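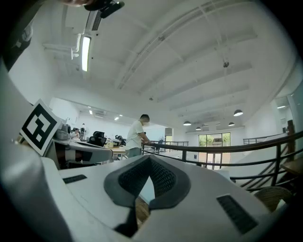

*Looking up past the grip of the hand-held gripper in the office, with the railing and stairs beyond.*

I've had my hands on the Plekine hire kit for most of March, and I promised I'd report back once I had something useful to say. So here goes!

If you missed the first mention, Plekine is a small outfit renting out hand-held grippers to people who want to teach a robot arm a job without writing pages of code. You hold the gripper, you do the job yourself, the camera on it records what your hand was up to, and the recordings go off to be turned into training data. Hire is £340 a month, which includes the gripper, the software, a carry case and a phone line that a real person picks up (I rang it twice, both times before nine in the morning, and got an answer).

The first thing I liked was the grip itself. It's a dark grey V with padding and a black mesh texture on the inside, and it's kinder to things than I expected. I've been picking up mugs, tape rolls, bags of screws and one very soft pear, and the pear is still fit to eat. The white body is a decent size to hold too, though my wrist did start to grumble after a long morning. If you've got small hands I'd ask to try one before you sign anything.

Setting up took me 33 minutes from opening the case to my first saved recording, and a good chunk of that was me hunting for the right charger. The square black-and-white markers are how the software works out where everything is, and it does get huffy if you block one with your elbow. You learn to stand a bit differently! By my second afternoon I'd stopped thinking about it.

Now the grumbles. The camera sees a very wide view, and that means it sees the whole office. Desks, stairs, lights, whoever happens to be leaning on the railing, all of it. Plekine does offer to blur faces before anything is stored, but you have to tick a box for it, and I think that box should be ticked from the start. I put this to Catriona Cowie, who looks after hire customers there, and she told me they're changing it in the next update. I'll check.

The other one is uploads. I made 87 recordings in my first week and the software would only send 16 at a time, so I spent a daft amount of time clicking the same button. Leaving it to run overnight works, as long as your laptop doesn't go to sleep (mine did, of course). There's no way to bin a bad take from the gripper either. You have to wait until you're back at the screen and then remember which one it was where you dropped the tape.

Would I hire it again? For a month, yes, and I'd plan my jobs before it arrived so I wasn't paying for days when it sat in its case. For longer than that I'd want a better price, and there isn't one listed on the site at the moment. Catriona says to ring and ask.

Plekine is taking bookings for the Hisside area now, and the kit goes out with a short printed guide. Read the page on markers first. I skipped it and had to do my whole first batch again.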